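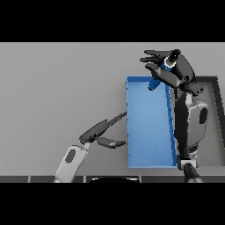
Week 7: House rules for two-armed work in the simulator

Filed under: Course Notes, Robot Safety

Right, this is the handout I promised on Saturday, and I've kept it short because Munther Sleiman tells me my last one ran to 11 pages (sorry!). We're on the tray task now, so one hand has the blue cylinder tilted over a corner of the tray and the other hovers by the left wall. That idle hand is where most of you lose marks.

Rule 1. Give the idle hand a job or a parking spot. Near the tray is fine, touching it by accident isn't.

Rule 2. Keep forearms outside the tray walls. I know it's only a simulation — please drive it as if the Sugden lab had to pay for the arm.

Rule 3. Stop before you let go. Check the tilt, check the other hand, then open the fingers.

Log every run, bad ones too. You can have up to 66 tries each, and I'd much rather read a messy log than a tidy one with gaps in it. Write down which hand moved first, and put your initials on it.

Questions to me or Fares Haddadin before the May practical.

3 comments · 11 shares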